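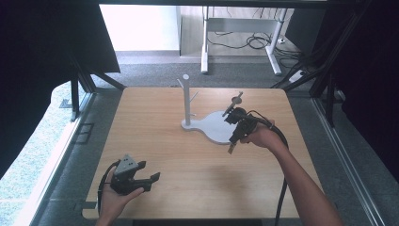 # Where Does Wood Get Its Stripes?

Hi again! It's Malou Mikkelsen, and today I want to talk about trees. More exactly, the insides of trees, which I've been a bit obsessed with ever since I was 7 and my uncle let me keep a slice of a fallen pine. (I still have it. It lives on my bookshelf and it still smells a little bit like Christmas.)

## A tree grows in two directions

You already know trees grow up. They also grow out! Right under the bark there's a very thin layer called the **cambium** (say it: KAM-bee-um). It's so thin you'd have trouble seeing it, but it's busy making new wood on its inside and new bark on its outside.

In places with a cold winter, the cambium works fast in spring. The tree wants lots of water for its new leaves, so it makes wood with plenty of room for water to move through. Later in the summer everything slows down and the new wood is packed tighter, and in many trees it looks darker too. By December the tree is resting.

Light wood, dark wood, light wood, dark wood. One light band plus one dark band usually makes one year, and that's a **growth ring**.

Some trees have a LOT of rings. There are bristlecone pines in California more than 2000 years old, and they were already growing when people were driving chariots around Rome!

## So why stripes and no circles?

Think of a tree trunk as a stack of paper cups, one inside another. Slice straight across the stack and you get circles. Now slice it the long way, from top to bottom, and each cup shows up as a line.
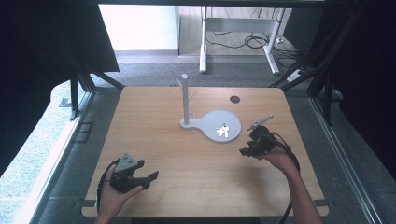
Most boards are cut the long way, because that's how you get a nice long piece out of a trunk. The lines you see on them are called **grain**. If the saw goes through near the middle of the trunk, the lines come out pretty straight, and if it goes nearer the side you often get big swoopy arches that look like mountains on a map. On the table where the keys are, the lines are long and side by side, running from front to back. Run your finger along lines like those and you're going the way a tree would go up and down!

What about knots, those dark round spots? A knot is where a branch used to join the trunk. The trunk kept getting fatter and grew around the bottom of the branch, so the rings had to bend to get past it.

## Try it at home

Go on a grain hunt. You'll need paper and a crayon with the wrapper peeled off.

1. Find something wooden with a rough feel, like an old fence board or a cutting board (ask first!).
2. Lay the paper on top and hold it still.
3. Rub the side of the crayon over the paper, gently.
4. Look for straight lines, arches, and knots.

My friend Taha made a rubbing of his back step and found a knot shaped like a duck. If yours looks like an animal, give it a name and hang it on the fridge!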